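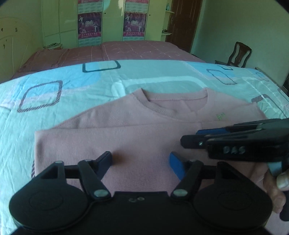

Pink jumper on the spare bed, sleeve situation ongoing.

Threads > Home & Wardrobe > Winter woollies

Rizwan Butt
Print this thread | E-mail this thread

1/ It's November, the heater is off for good (I hope) and I've finally started putting the winter knits away. First up is the dusty pink one with the little green stitched mark on the chest. I love this jumper and I have been folding it badly for years.

2/ My old method was in half, in half again, shove. Every May I'd pull it out with a great big crease down the front and wear it to work like that.

3/ So now I do it on the bed, neckline away from me, everything smoothed flat first. A table's too hard to get around in our place and the floor has dog on it. The aqua patterned sheet is good for this too, a pink knit shows up beautifully on it!

4/ Then you bring a panel across the body and try to get a nice straight top edge. Straight-ish. Knits have their own ideas (the shoulders especially, they go all wrinkly the second you touch anything else).

5/ Big tip from my aunty: leave the collar alone. Don't fold through the ribbing, don't tug it to make it sit neat. Let it stay open and round and fold everything else below it.

6/ Someone asked about hangers. No! Not for anything this heavy. I hung a grey one from Salehi a couple of winters back and it came off the hanger with shoulder bumps and a hem nearly at my knees.

7/ Storage: I've got 2 of the zip-up bags from Costside, the flat ones that go under the bed. Each one takes a good pile if you don't squash it. I did try the vacuum kind and my cardigan looked like a biscuit until July.

8/ Moths. Yes we have them, we're in Plollura, everybody has them. Wash before you pack, dry it properly, then cedar balls in the corners of the bag. I swap the cedar each spring. Lavender smells nicer but I've had holes with lavender.

9/ For washing I use wool wash and cool water in the laundry tub, then roll the jumper in a towel and press. Dry it flat in the shade. Our sun will bleach a pale pink before you've finished your cuppa.

10/ Depilling comes before folding, by the way, and I forgot, so I've got a fair bit of unfolding ahead of me. Little battery shaver, light hand, keep well away from any embroidery or you'll be very sad.

11/ Still to go: the green cable knit, both school vests, and the enormous brown thing my brother left here and denies owning. That one might need its own bag.

12/ Kettle's on. If you've got a better way of doing sleeves on a chunky knit please tell me, mine always end up as a lump in the middle.

Recent from Rizwan Butt
- Which drawer the tea towels live in now
- Pastetitz wool wash, six months on
- Fitted sheets: I've given up and I'm happy
- Getting candle wax out of a doona cover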